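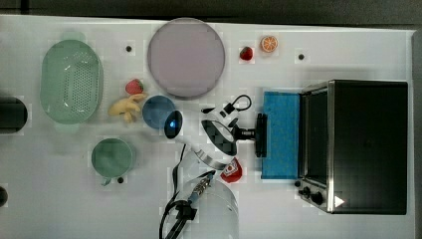

Figure 3. Overhead view of the shared bench, with the arm reaching in from the bottom edge, play food and dishes at left and center, and the toaster oven at right.

4.2 The bench and its contents

The Kedholm arm lives in a shared workshop, and its bench was furnished from a toy kitchen set and one toaster oven. Play food has much to recommend it. A plastic banana asks a gripper to deal with several curved fingers at once, a strawberry rolls wherever it likes, and neither has to be thrown out on Thursday. The larger dishes (the oval colander and the wide plate in Figure 3) are there mainly to be in the way. Early trials by Abugri and Shetty on a bare tabletop had given us success rates we were fond of and did not believe.

We kept 702 episodes for the analysis. Each starts from a layout chosen by whoever was at the bench, under a single written rule: no stacking. Asamoah proposed a random layout generator, which was voted down after it placed the colander on top of the oven twice in one evening.

The overhead view is what the planner sees first. It is good at telling a plate from a bowl and poor at telling how high anything stands, so the last stretch of every reach is handed to the wrist camera. This is where the ketchup comes in.

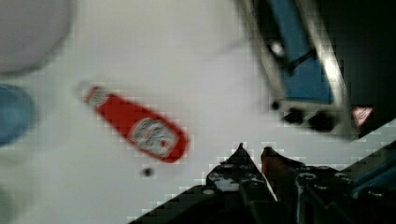
Figure 4. Wrist view with the ketchup bottle on its side, the two gripper fingers at lower center. Motion blur makes the label unreadable.

A bottle lying down has a long axis, and our grasp routine, Virnent, wants to close across it. Estimating that axis turned out to be easier than reading anything printed on the bottle, which suited us, as we had never taught the system to read. The cap helps: a white end on a red body settles which way the bottle points even when the image is smeared. Bailly argued for slowing the wrist until the blur went away. We tried it, and each episode gained more than 60 seconds and very little else - mostly time for people to wander off and make coffee.

Frames with less in them are harder. Close to a large pale surface, the wrist camera returns mostly white, plus whatever part of our own hardware has strayed into view. Virnent was at first quite willing to propose a grasp on the hardware.
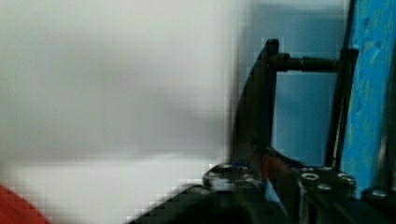 4.3 Rejecting uninformative frames

Amegashie's filter masks the fixed parts of the gripper and drops any frame in which too little of what remains has an edge worth following. If the filter rejects four frames in a row, the arm backs away and asks the overhead camera for a second opinion.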